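3.2 Procedure

Participants learned a short coin vanish from printed notes and then performed it for a small audience at Kastorberg. The Stollance method, first set out by Guimarães, breaks a trick into moves that can be practised apart. We kept his order but dropped the opening patter, as it made the sessions too long. Each performer had 12 attempts, with a break of three minutes halfway through.

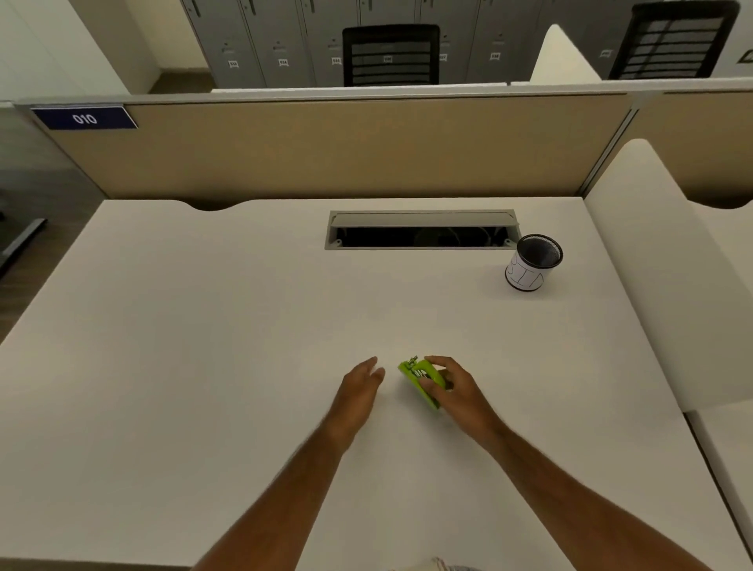 Spectators were asked to say where they thought the coin was at the end of each attempt. They were not told whether they were right. In all, 404 answers were collected, and almost 12 were left out when the handwriting could not be read. Performers who looked at the empty hand misled the audience more often than those who looked at the hand holding the coin. Practice at home made less difference than we had expected.

Figure 2. Hands at a white desk, with a green object held between them. 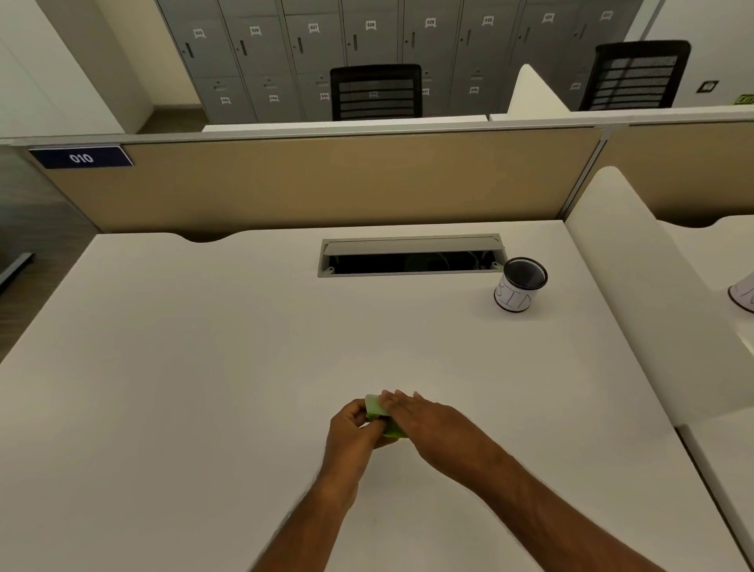

3.3 Scoring

An answer was scored as misled if the spectator named the wrong hand or said the coin had gone. Two judges scored the answers separately, using the Nomura sheet in its shorter form. Where they disagreed, Jeferson Guimarães read the answer and made the final choice. Answers naming a sleeve or pocket were kept in a group of their own and are dealt with in the Clolisholm report.

Last updated: 10/02/2003
2 comments | 3 shares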